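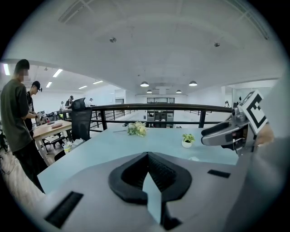 **Figure 3.** Cream and yellow-green flowers on a light blue tabletop.

### 4.2 What people mean when they say a bunch is "finished"

I went into this part of the study thinking the hard question would be how long cut flowers last. That was the easy one, because every household kept a diary and I could just read off the dates. What gave me trouble was the word "finished." I had put it on the diary sheet without a second thought (tick here when the bunch is finished), and by the second week of July I was getting phone calls about it.

One woman in Grodham wanted to know if she could tick the box when the roses went but the greenery was still fine. Another household had two people filling in the same sheet, and they had ticked it three days apart, with a fairly heated note in the margin. Marilou Pascual, who ran the home visits with me, started writing these arguments down word for word, and I'm so glad she did! Most of this section comes out of her notebook.

Pale bunches like the one in Figure 3 caused the most disagreement. With a red or dark pink flower, people pointed to browning at the petal edge and pretty much agreed with each other. With creams and soft greens they talked about the whole bunch instead - "tired," "gone flat," "looks like it wants to be left alone." I had planned to code these comments by color change, and that scheme fell apart on the first afternoon. We ended up with 2 codes, one for remarks about single flowers and one for remarks about the bunch as a whole, and went back over everything from the beginning.

The Dastavell households did something I hadn't seen in the Grodham diaries. They took bunches apart. A stem would droop and get pulled, the rest would go into a smaller jar, and this could go on until there was a single stem in an egg cup on the kitchen windowsill. So when was that bunch finished? By the diary it could be nearly three weeks. By the way people talked about it, the bunch had ended at the first jar, and what came after was "just bits." I've kept both dates in the tables and marked the first one with a dagger.

Zieliński's older work on houseplants has a nice idea that I borrowed here, which is that people judge a plant against the day they brought it home. I think cut flowers work a little differently. Our households hardly ever mentioned the first day. They compared today with yesterday, and a bunch that faded slowly could get away with looking pretty rough (I saw some of them, and I would have thrown them out).

Water changes came up less than I expected. We had asked for them to be logged, and most people did it faithfully for 5 days and then stopped writing anything down. I can't tell from the sheets if they stopped changing the water or only stopped logging it, so I've left water out of the analysis after that point. Marilou thinks they kept going. I have my doubts - my own vase at home is no credit to anybody.

The next section looks at where the bunches were kept, starting with kitchens.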